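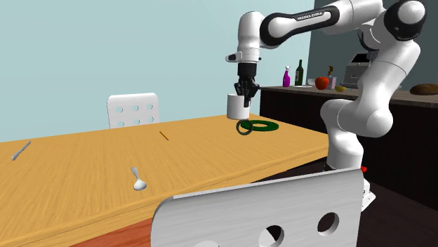 Print | E-mail

Ticket: name change form won't save, Urkedwood branch signup

Hi all, me again! I help run the member list for our trans support network (the Urkedwood branch, we share the Zallosberg database with everybody else) and I've got a weird one.

When a member updates their name, the new one shows up fine on their profile. Great. But the mailing labels still print the old name, and so do the e-mail greetings. For our folks that's a lot worse than a typo – one person got a letter at their parents' house with a name they haven't used in years, and I spent a good chunk of Friday on the phone saying sorry.

What I've tried so far:

Cleared the cache, logged out and in. No change.

Changed my own record to "Test Inotwood" and waited 20 minutes. Profile said Inotwood, label said the old me.

Exported the whole list, all 1,097 rows. There are two name columns! One is "display" and one is "legal_import", and the labels pull from the second. I can't edit that one with my login.

Tried the export again with the filter set to 500 per page in case it was a paging thing. Same result.

Update, 3 p.m.: got a reply saying to delete the member and add them again. Please don't make me do that, it wipes their event history and their pronoun field (I tried it on my test record and both came back blank).

Update, later: the Urbańczyk branch has the same problem, so it isn't just our settings. They've stopped printing labels and are writing envelopes by hand.

Could somebody with admin rights point the labels and greetings at "display"? And can we hide the other column from branch exports while we're at it? I'm holding the July mailing until I hear back.

Status: open

Print | E-mail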